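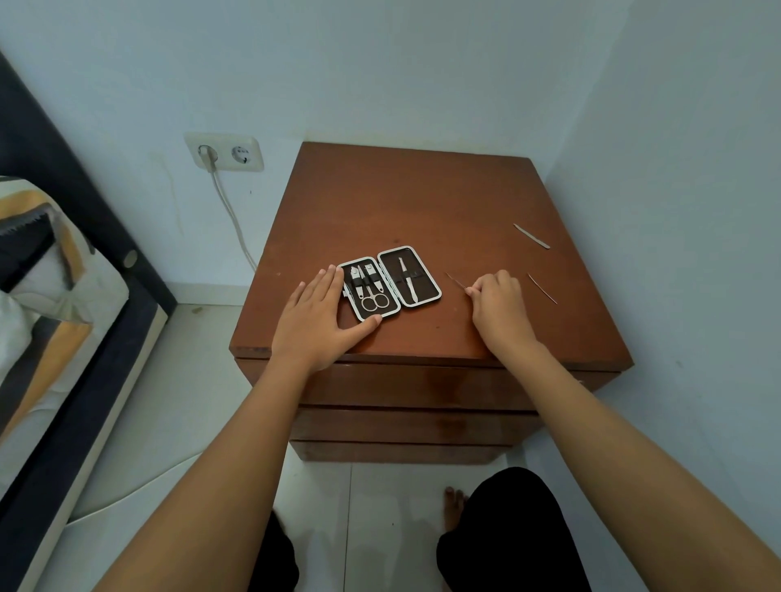

Parmont Head Rig: Hand Demonstration Review

The Parmont is a head-worn recorder for showing a robot a task with bare hands. I tested it over 30 sessions against the Neritz remote-control station. The task was packing a manicure kit on a nightstand: slim steel tools, elastic straps, one hand steadying the case.

Setup takes 2 minutes. The view covers the case, both hands and any tools lying loose on the nightstand top. Glossy wood throws reflections, and hand tracking was weakest on thin tools pinched at the fingertips.
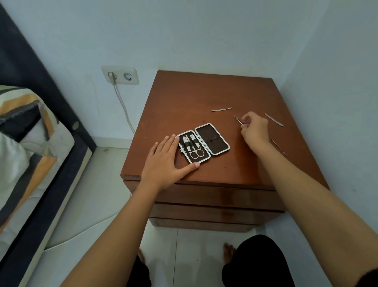
Left hand on the case edge, right hand holding a tool; right half of the case empty.

The export gave me 262 usable clips. Conversion to the Tapia format dropped six, all with the fingers overlapping the case.

Remote control through the Neritz gives cleaner joint data but is far slower on elastic loops. For small tools I would record by hand and keep the station for corrections.

Pros: quick setup, wide view. Cons: stiff strap, no force data.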